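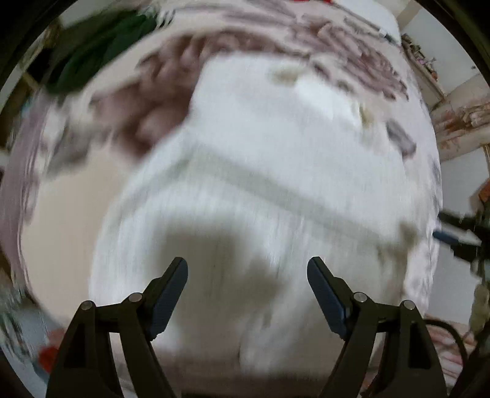
Blanket night, second try

Okay, so I did the bedroom set this evening, the one I'd been putting off since the start of December. Spread the fuzzy white blanket with the mauve flowers over the bed, picked up the gripper and went at it. Pinch a bit, lift, drag it toward the pillow end, let go, open wide, back to the start. Then again. And again! My thumb is sore in a place I didn't know a thumb could be sore.

The count for Rulach says 1,533 good demos now, all tasks together, and the goal is 2,143, which somebody must have picked by throwing darts. I added 77 tonight. Five got tossed (I dropped the corner halfway on most of them, and on one I sneezed and yanked the whole thing sideways).

What I keep having to learn over and over is to slow down. My hands know how to straighten a blanket and they want to do it in one big swoosh, the way you do when company is at the door. But a swoosh is useless for teaching. Everything smears, the fingers are past the fold before there's anything to copy, and then the arm at the Guimarães lab tries to swoosh too and punches the mattress. I've seen that clip. I laughed, then I felt kind of guilty, because I'm pretty sure it got that from me.

So, note to self for tomorrow: come in from above with the fingers already open, stop for a breath, close, stop again, then pull. Go for the fold line and not the middle of the fuzz, the middle just slides out. And start from a different spot each time. I caught myself doing the left corner nine times in a row like a wind-up toy.

Tried the remote control way last week, on the Brilidik arm, and I still like holding the thing in my own hand better. With the remote I was always half a second behind myself and I kept leaning my whole body to the left as if that would help. Doing it by hand I can at least feel when the cloth catches. Slower to set up at home though, and the cable gets wrapped around my elbow, grr.

Isosis upload is crawling along at 40 percent and it's past eleven. I'm leaving it running. The bed is still not made, after all that, and I have to sleep in it. Towels next, then the shelf stuff, then I want a weekend off from picking things up and putting them down.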